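Workshop tips: taking the processor out of an old desktop and putting it back

Emese Borbély
Last updated June 2021

Most of the old towers that come through my shed are office machines bought at clearance sales. They still have years left in them once the dust is out and the thermal paste has been replaced. The paste is the part people put off, as it means going near the processor. It isn't a hard job, but it wants a clear bench and a bit of patience.

Before you start

Shut the computer down, switch it off at the wall and pull the power lead. Hold the power button in for 10 seconds to drain what's left. Unplug everything else from the back and carry the tower to the bench, where you can lay it flat with the removable side facing up. Don't try this with the case standing. Screws fall into the power supply and you'll spend the evening shaking it over a towel.

Wear a wrist strap clipped to bare metal on the case. If you don't own one, touch the case before you touch anything else, and keep off carpet and out of woolly jumpers.

You'll want:

A Phillips screwdriver, medium, with a magnetic tip
Isopropyl alcohol and lint-free wipes
A small tube of thermal paste (I use Trellix, any non-conductive paste will do)
A soft brush
A muffin tray or an egg carton for the screws
A torch 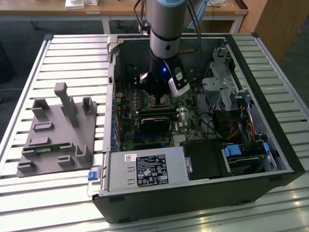
Bench space matters more than tools. Allow room for the tower on its side plus the same again for parts. A slotted aluminium top is fine to work on, though small screws love the slots, so keep the tray right beside the case. With the side panel off you can get the brush in around the expansion slots and along the back brackets. Work from the top of the case down and finish with the outside. I use a vacuum only on the shed floor, never inside the case. If there's a graphics card in your way, undo its bracket screw, release the catch at the end of the slot and lift it straight up.

Taking the cooler off

Take a photo of the cables on your phone first. Unplug the fan, then loosen the cooler screws a couple of turns at a time, working corner to corner. Old paste sets like glue. If the cooler won't budge, put the screws back, run the computer for 10 minutes to warm it up, shut down, unplug and try again. A gentle twist breaks the seal. Pulling straight up can bend things.

Wipe the top of the processor while it's still clamped in its socket. Alcohol on the wipe, not on the chip. It usually takes 2 or 3 goes before the wipe comes away clean.

Opening the socket

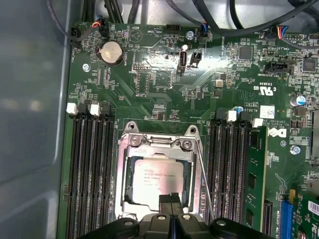
Xeon processor in its socket, with the top bracket raised and the memory slots either side.

If all you're doing is changing the paste, you can stop at the wipe and leave the socket shut. If you're swapping the chip, push the lever down and slightly out from under its hook, then let it up slowly. The metal bracket hinges up after it. Have a look for the small triangle on one corner of the processor and note which way it points. Write it on masking tape and stick it to the case.

While you're there, check that each memory module is pushed fully home. Loose memory causes more dead-looking computers than anything else I see.

Lifting and seating the processor

Hold the chip by its edges, straight up and straight down, with no sliding. Fingers stay off the underside.
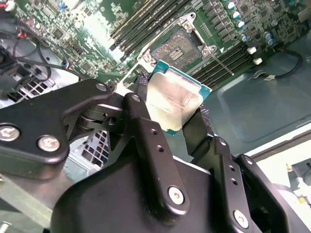 On Intel boards of this type the pins are in the socket, and they bend if you so much as drag a sleeve across them. Don't brush them, blow on them or wipe them. If the socket will be empty for more than a minute or two, fit the plastic cover — the one that came with the board, or a spare from the drawer.

Line up the triangle and the notches, lower the chip and let go. It should sit level under its own weight. If it rocks, lift it and start again. Close the bracket and bring the lever down. It will feel stiffer than you'd like, and that's normal so long as the chip was sitting flat.

Put a blob of paste the size of a pea in the middle, sit the cooler on top and tighten the screws corner to corner as before. Plug the fan back in. I've forgotten it more than once.

Parts tray label

I keep cooler screws, card screws and case screws in separate cups of the tray, marked with tape. Case screws are often coarser and will chew out the thread of a cooler mount if you mix them up.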